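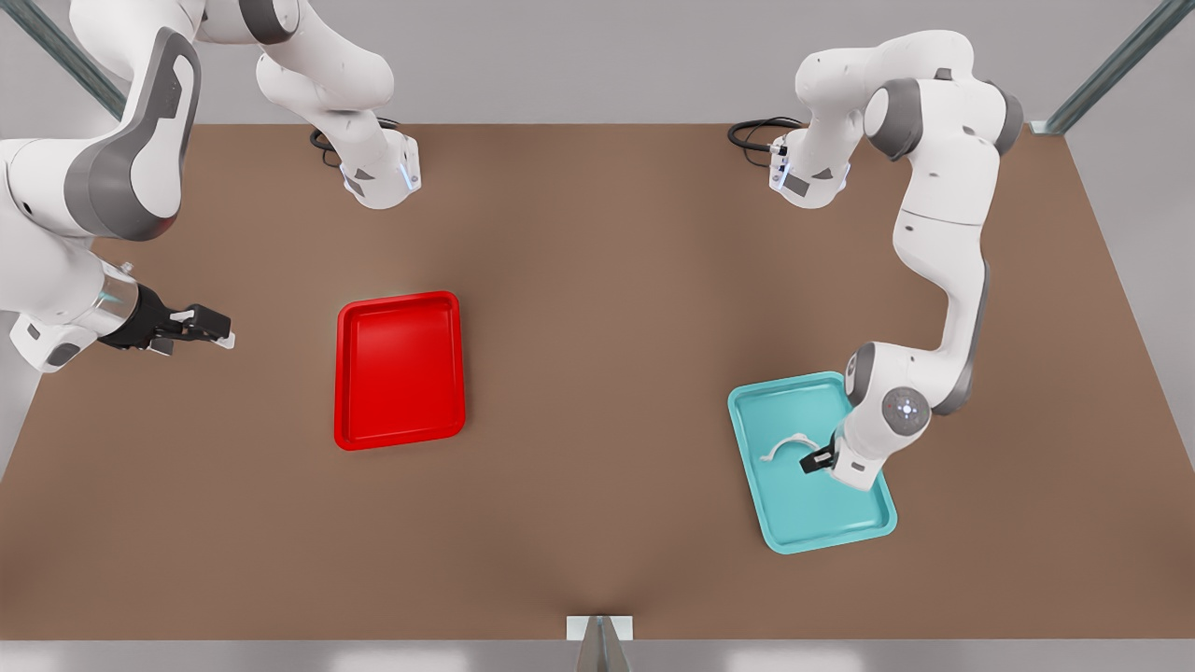
Page last changed: March, 4:10 pm

Stayed in the simulator all day. The real table is booked by the Fevell people until the end of the month, so anything I want to know about the transfer task I have to find out in the render.

The task is the same one as last week. A small curved white piece starts in the teal tray and has to end up in the red one. The left arm is the one at work in the teal tray, and the right arm waits up in the air by the red tray with its hand open. The piece is thin and shaped like a hook, and that makes it a bad thing to pick up. If the fingers come down on the middle of the arc it rolls away. If they come down on an end it can slip out on the lift.

What I wanted to test was whether the policy does better when we make it commit to a grasp point before the hand goes below the rim of the tray. The old version, the one we have been calling Preltomo, keeps correcting all the way down. On flat parts that is fine. On this piece it spends a long time hovering next to it and then closes too early or too late. The changed version picks its spot from above, goes down, and is only allowed small corrections after that.

I ran both this morning with the trays in the same places and then again with the teal tray turned a little. With the trays square, I could not tell the two apart by watching. With the teal tray at an angle, the changed version was clearly better. It still failed, but it failed in a way I can read. The hand went to the wrong end of the hook and stayed with that choice, so I know the mistake is in the first look and I can go work on that. With Preltomo I never know which correction did it.

I had to throw out two runs because I had left the old friction value in for the tray floor. The piece slid as if it were on ice. I should have caught that sooner. I put the value at the top of the config file now with a comment.

Another thing to look into is the gap between the trays. They are far apart, and the left arm has to stretch to carry the piece across. The plan in the Jõgi write-up was to hand off in the middle, with the right arm taking it from there. I have been putting the handoff aside because the pick was not good enough to bother. I think it is close now. I will give it three more days and then start on the handoff either way.

Lunch was at my desk again, leftover rice and an egg. Called Nakthorpe in the afternoon about the finger pads for the real hands. They have them but the box has not shipped.

The long batch is running now with the tray angle changed at random on every start. It should be done by morning. I wrote the settings on the whiteboard in case the machine restarts overnight like it did in February, and then I went home.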